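Boxes, Tubs & Baskets > Open-Top Boxes > Pink Rim

The Ondlow Open-Top Box

It's a cardboard box. We thought we'd get that out of the way early, as people do sometimes write to us expecting more. 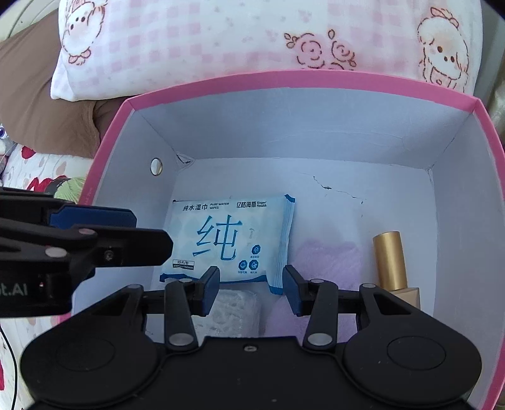
The Ondlow is the one we sell to customers who have a drawer full of small flat things and have stopped opening the drawer. Tissues, wet wipes, plasters, the spare phone lead, the instructions for a kettle you no longer own. Tip them in, put the box on a shelf, and you can look down and see what you've got. There's no lid, and we don't sell one separately. Lids are how the drawer got the way it was.

Outside it's a light cardboard colour, with a bright pink rim. The rim was Nanami Tsuchiya's idea. She looks after our storage range and wanted something you could spot on a high shelf without your glasses. We argued for beige. The pink has outsold the beige by such a margin that the beige has been quietly discontinued - please don't ask for it.

Inside, the walls and floor are a pale bluish white, which makes it easy to find a packet of wipes and just as easy to find out how long it's been since you last cleared the box out.

Now, how it wears. This is cardboard with a paper lining, and it behaves like it. Corners go first, usually where the lining folds up to meet the walls, and the floor will crease and then crack if you keep dropping heavy things on it. A cracked floor is still fine for packets and other flat stuff. It's no good for coins, beads or screws, which will find the gap before you do. If you want something for screws, look at the Annan, which is a tin and costs more.

Please don't stand on it. Please don't keep it beside the bath. Wipe it with a dry cloth only, however many wet ones you happen to be storing in it.

Sold singly or in packs of 2. Boxes in a pack come nested, and may need a firm tug and some language to separate. Allow 3 working days for delivery. Trade orders of 150 or more go through our Nillora warehouse, which shuts for stocktaking in September and doesn't answer the phone much the rest of the year either - email is better.

Made for us by Garier. Returns accepted if unused.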